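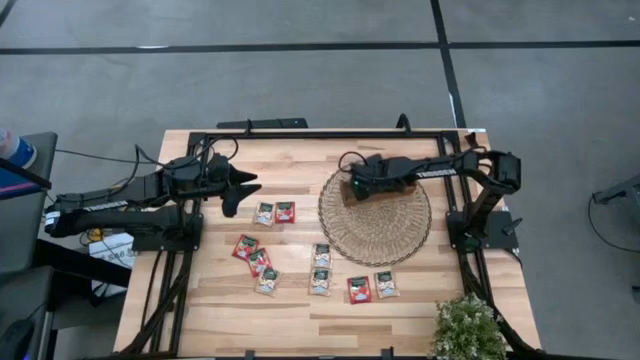 Two Arms, One Table: An Interview With Nanami Sekiguchi

Visitors to the Tindall open day on June 19, 2023, were invited to watch a pair of robotic arms handle ordinary objects, among them small snack packets set out on a wooden table. Nanami Sekiguchi, who directs the manipulation program at Cirkon, received guests at the station and agreed to answer questions between sessions.

"People expect to see something heavy lifted," she said. "We chose small, light items on purpose. A packet has no fixed shape, and the fingers have to meet it at the right height."

The two arms face each other, an arrangement Ms. Sekiguchi said her group adopted after 3 earlier layouts. Each arm can reach the middle of the table, and planning for that shared space has taken up much of the past year. "The arms must know when to wait," she said.

Wire remains the harder subject.
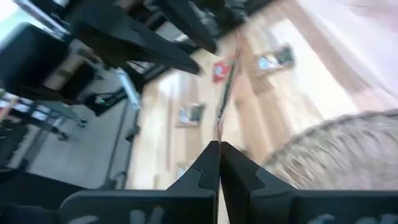 "It bends wherever it likes, and the grip has to be narrow," Ms. Sekiguchi said. She added that her group had recorded 2,000 attempts with wire and would not publish results until the set had been reviewed.

Dennis Mellor, who organized the open day for Tindall, said 70 guests had registered. Many asked whether such systems would be used in packing work. "I told them that is a question for the employers," he said. "Our purpose was to let people stand near the equipment and ask."

A second open day is planned for September.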